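FOR IMMEDIATE RELEASE

Tekel lab shares a bin-picking method that learns from its own near misses

Hi, I'm Jummai Oyewole. I run the manipulation group at Tekel, and I've been asked to write this announcement myself, in normal words, so please forgive me if it reads more like a letter than a press release. We're releasing a method called Jomley today, along with the code and the full log of our test picks, and I'm pretty excited about it!

Jomley is a way for a robot arm to decide how to grab a part out of a bin when the parts are lying close together, or up against a wall, or at some awkward slant that makes a clean grip hard. If you've ever tried to get one pencil out of a tight drawer without moving the others, you know the feeling. People slide a finger in, nudge things a bit, and try again. Most picking software I've worked with looks at the bin, scores a bunch of possible grips, goes for the highest score, and treats a failed grip as a plain zero. We thought that was a waste of a perfectly good failure.

What we did with the failures

When a grip goes wrong, there's a lot to learn from how it went wrong. Maybe one finger touched first and pushed the bar sideways. Maybe both fingers closed on the part but too near one end, so it swung and dropped. Jomley keeps that information and uses it to re-score the other grips it was considering, right there, before the next try. We call this step "the second look" around the lab, and the name has stuck in the code too (sorry to anyone who has to search for it).

The learning part was trained on 468 recorded picks. I know that sounds tiny, and it is tiny! When I first showed the number to our neighbors at Rahman, who build grippers and have helped us with finger shapes, they asked if I'd left off a few zeros. But every one of those picks was logged from first contact to release, with finger positions and forces the whole way through, and we got much more out of a small, careful set than I expected when we started.

How it did

We ran a final test of 100 bin layouts the system hadn't seen. Jomley was allowed 2 tries per bar, and no more. We set that limit early on because a robot that gets there on the ninth try isn't much use to anybody on a packing line. The full results, layout by layout, are in the log, and I'd really encourage you to read the failures first. I did, over a very long Saturday, and they taught me more than the good runs.

The short version is that bars lying alone were never the interesting part. Our old planner, Oren, was already fine with those. The gain came with bars sitting side by side with a thin gap between them, where there's hardly any room for a finger, and with short bars lying near the wall. Oren would pick the same bad grip over and over on those layouts. Jomley switches to a different approach angle after a bad first touch, and on the side-by-side layouts that was very often enough.

Where it still struggles: heavy overlap. If bars are stacked across each other, the force readings get muddy and the second look doesn't help much. We also haven't tried soft parts or anything round. Please don't buy a pallet of oranges on my account.

The setup we used

We kept the hardware plain on purpose so other groups can copy it. The arm is a KUKA, the gripper has two metal fingers, and the bin is gray metal with a good amount of wear on it. The worn metal gave our depth readings a hard time in early tests, and I fought to keep that bin anyway, because shop bins look like that. The parts are plain bars, reddish-brown ones and shorter dark green ones. Spring clamps go on the rim of the bin, and blue tape on the table marks corners.

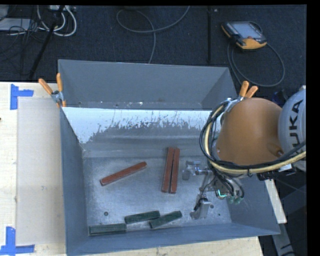 What's in the release

The planner itself, with the second look included and a switch to turn it off so you can compare.

All 468 training picks, with finger positions and forces.

The 100 test layouts and every result, good and bad.

Oren, our older planner, cleaned up a little so it runs alongside the new one.

A short setup guide. It covers taping out the table, clamping the bin and checking the fingers before a run. If a step is confusing, write to us and we'll fix it.

What comes next

We're starting on mixed bins with more than one kind of part touching, and on getting the time between the first and second try down. Right now the pause is long enough for me to say "come on, come on" under my breath, and I'd like it shorter. Rahman is working on a slimmer finger tip for the narrow gaps, and we'll run the same 100 layouts with it once it's ready so the numbers can be compared fairly.

If you're a researcher and want to try Jomley on your own arm, please do, and tell us what broke. If you're a reporter and want to visit, mornings are best, before the lab gets noisy.

Press contact: Jummai Oyewole, manipulation group, Tekel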